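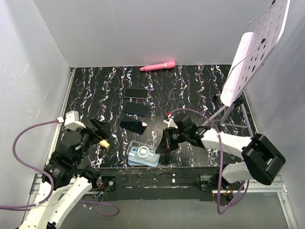
How much should I set aside for spares when I budget for a two-arm cell?

Start with $900 for the first year and keep it on its own line, apart from the arms. It should cover gripper fingers, a wrist camera and a couple of cables, and you can change it once you have a few months of real orders to look at.

Home Tickets Parts Quotes My Account Log Out

Ticket 176: Quote for second phone and case cell keeps dropping the spares
Opened in March by Lanying Wan

Hi all, me again! I'm trying to get a second cell priced for the Espinoza building so we can stop fighting over the first one, and the Grurkton quote builder is driving me up the wall. I put in two arms, two grippers, wrist cameras, the tabletop and the aluminum framing, and then I add the spares kit. Everything looks fine on the page. I hit save, come back after lunch, and the spares are gone (and the total has dropped, so it isn't just hiding them from me).

The job for the new cell is the same one we run now, phones and clear cases on a black top with an arm on each side. I'm not asking for anything fancy. I copied the parts list from our current build, took out the stuff we never touch, and bumped up the fingers. That's it!

What I've tried so far:

- Logged out and back in. Same thing.
- Built the quote again from scratch instead of copying the old one. The spares stayed put until I changed the shipping address, and then they vanished.
- Different browser, on the laptop in the office. Same thing, only slower.
- Put the spares on a quote of their own. That one saves! But then I lose the bundle price from Drekovel, and the bundle price is the whole reason I got this approved in the first place.

So it looks to me like the address change kicks it off. The kit ships from Flundach and the rest comes straight from Drekovel, and I wonder if the quote builder gets confused when one order has two places to ship from.

Update, 10:40 a.m.

Support called back, very nice guy, and he had me set the address first and add the kit last. It held through a save. Then I changed the finger quantity from 2 to 4 and poof, the kit was gone again. He saw it happen on his end too, which made me feel a lot better. He's passing it to whoever looks after the catalog.

While I had him on the phone I asked about lead times. The arms are quoted at up to 12 weeks right now, and that's longer than I'd put in the plan, so I've moved the framing and the tabletop to the front of the order. We can build the table and run power while we wait. I also asked for the cameras to come with the arms. I really don't want to mount them twice.

Oh, and cables. I left them off the first draft completely. The runs out to the wrist cameras want a good bit of slack, and a bare tape-measure number from the base to the gripper is going to come up short. I've added the longer ones, plus a bag of cable ties that costs next to nothing and that I still had to justify to purchasing. Twice.

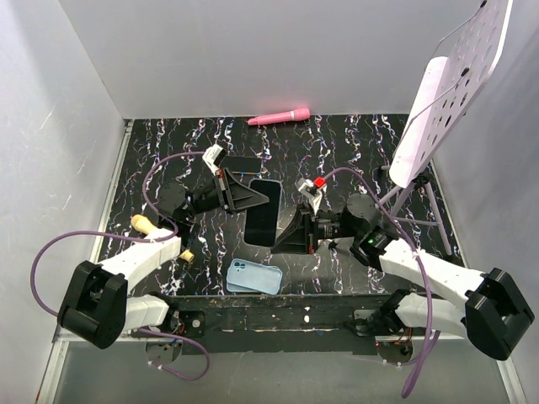 Is it better to buy the spares with the cell or wait until something breaks?

Buying them with the cell is usually the easier way to go. You get them under the same approval and the same bundle price, and a worn finger doesn't turn into a new purchase request with its own wait.

Update, 3:15 p.m.

Okay, some movement! The catalog people found the kit listed under two part numbers, an old one and a new one, and any edit to the quote was swapping in the old one and then throwing it out as discontinued. They've turned the old number off. I rebuilt the quote, changed the address on purpose, changed the finger quantity on purpose, saved it, went and got coffee, and it was all still there when I came back.

The bundle price is back too. I've sent the PDF to purchasing with the spares on a separate line so they can see what they're signing.

Still open on my side:

- Floor space at Espinoza. I need the door width before we order the frame in one piece.
- Whether the second cell gets its own computer or shares. I've put in for its own and I'm going to argue for it.
- Spare wrist camera bracket, since the kit has the camera but no bracket. I've asked Flundach for a price.

Please leave the ticket open until I hear about the bracket. Thanks, everybody!

Lanying

Related tickets
Bundle price missing after quote is copied
Changing the ship-to address on a saved quote
Gripper finger sets: old and new part numbers
Splitting a Drekovel order into two deliveries
Adding camera cables to an approved quote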